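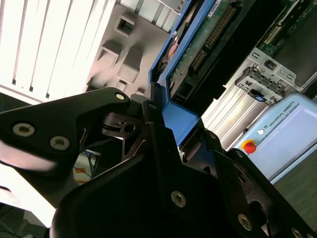 ## Vakinholm wool desk mat

I've had a Vakinholm mat under my keyboard for three winters now, and it's the reason I started stocking them. My old desk was freezing on the wrists every November, and I'd tried cork (crumbly) and fake leather (sticky by June). Felt won, easily!

The wool is felted in Bruvcombe and cut to size there. It's 3 mm thick, which is enough to soften a hard desktop but still fine for writing on, as long as you don't press like I do with a ballpoint. A mouse glides okay on it – gamers may want something slicker.

**Details**

- 100% wool, no backing
- Colors: oat, moss, charcoal
- Item no. 861
- Made in small runs of 1,000

Crumbs shake right out. For coffee, blot it with cold water and dry it flat, and please don't put it in the washer (I did, and now I own a very thick coaster).

Moss is out of stock until the next run. If you want a matching pen tray, the Haltitz one sits nicely on top and comes in the same oat.

Ships rolled, so give it a day or so under some books to flatten out.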